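Gebt den Robotik-AGs langweilige Aufgaben

Ein Meinungsbeitrag von Hüsnü Dağdelen

Wer in den letzten Jahren einen Schülerwettbewerb in Robotik besucht hat, kennt das Bild: Fahrzeuge schieben Bälle über eine Matte, eine Stoppuhr läuft, die Eltern klatschen. Ich habe selbst Gruppen zu solchen Veranstaltungen begleitet und möchte sie niemandem ausreden. Trotzdem halte ich sie für den falschen Mittelpunkt einer Robotik-AG, jedenfalls ab der Oberstufe.

An unserer Schule in Zenau läuft seit dem vergangenen Schuljahr ein Projekt, das die Schülerinnen und Schüler Naidu getauft haben. Die Aufgabe klingt nach wenig. Ein Roboterarm soll Lebensmittel von einem Tisch aufnehmen und wegräumen, in einen Korb oder in eine Schublade. Es gibt keinen Gegner und keinen Pokal. Es gibt eine Liste mit Versuchen, und in dieser Liste steht, was geklappt hat und was nicht.

Im ersten Block waren es 445 Versuche. Beim Greifen von Paprika lag die Gruppe am Ende bei 82 Prozent. Das Ziel waren 90 Prozent. Auf einem Wettbewerb wäre das eine Niederlage gewesen, und man hätte zu Hause nicht mehr darüber gesprochen. In der AG war es der Anlass, sich die Fehlversuche noch einmal einzeln anzusehen. Eine Paprika hat keine zwei parallelen Seiten. Sie rollt weg, wenn der erste Finger sie zu früh berührt, und sie liegt nie zweimal gleich. Darüber haben Elftklässler eine ganze Doppelstunde diskutiert, ohne dass ich viel sagen musste.

Meine Kollegin Beatrice Chege, die an der Fachschule Fomness Automatisierungstechnik unterrichtet, sieht das anders. Sie meint, ohne den Termindruck eines Wettbewerbs würden viele Gruppen nie fertig. Da ist etwas dran. Unsere Gruppe hat drei Wochen lang darüber gestritten, ob der Korb links oder rechts stehen soll, und mit einem Abgabetermin wäre das in einer Stunde erledigt gewesen. Seitdem gibt es bei uns feste Vorführtage. Die nächste Vorführung ist im März.

Der zweite Einwand betrifft das Geld. Ein Arm dieser Art ist für eine Schule normalerweise nicht zu bezahlen. Wir haben unseren gebraucht über den Förderpreis der Firma Sotel bekommen, dazu kamen 4.000 Euro aus dem Schuletat für Tisch, Rechner und Kleinteile. Das kann nicht jede Schule, und ich will nicht so tun, als wäre es anders. Aber die Methode hängt nicht am teuren Gerät. Auch mit einem kleinen Tischarm aus dem Bausatz lässt sich ein Protokoll führen und dieselbe Bewegung so lange wiederholen, bis man etwas über sie weiß.

Was mich am Wettbewerbsbetrieb stört, ist die Belohnung des einen guten Laufs. Wer dreimal antritt und einmal trifft, gewinnt vielleicht. In einem Betrieb wäre eine solche Anlage Schrott. Ich hätte gern, dass Jugendliche diesen Unterschied kennen, bevor sie eine Ausbildung oder ein Studium beginnen – und zwar aus eigener Erfahrung am Gerät.

Mein Vorschlag an die Schulträger lautet deshalb: Fördert neben den Startgeldern auch Dauerprojekte, über zwei Schuljahre, mit einem schriftlichen Bericht am Ende. Der Bericht darf ruhig von Gemüse handeln. 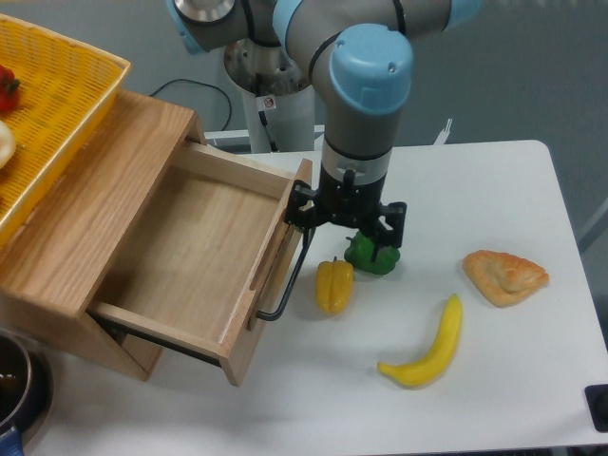

Der Greifer über der grünen Paprika, links die geöffnete Schublade. Projekt Naidu, Februar 2023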